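7 min read
December
3 shares | 2 comments

3.2 Insertion task and workspace

The insertion task was the second of two assignments in the Ellesham manipulation course. Each student team received the same simulator package, Nolto, and the same controller template, Weva, and was asked to train a policy that brings the arm to a named cavity and holds it there. Teams were free to change the reward terms but could not change the board, the walls or the camera pose. Episodes were capped at 300 control steps.

The board carries nine cavity sets in a three-by-three layout. Some sets are a single opening and others combine several, so the target label refers to the set and a separate index selects the opening within it. Early drafts of the assignment used the label alone, which left the target undefined for the multi-hole sets.
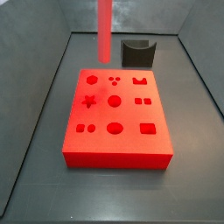
Figure 2. Workspace for the insertion task, with the rod held over the rear portion of the board. The black cradle stands behind the board.

Board and rod are close in color, and the cavities differ from the top face mainly through shading. Teams that fed raw images to the policy therefore had little color contrast to work with. Two teams converted the input to edge maps before training. A third kept the color input and added random lighting changes, following the procedure in Tang.

The submitted runs gave 2,983 valid episodes after removal of those that ended in a simulator fault. An episode was scored as a success if the rod tip stayed inside the target opening for the final 2 seconds. Contact with a wall ended the episode and was scored as a failure. The cradle was not a target in this assignment, but contact with it was logged in the same way as contact with the board.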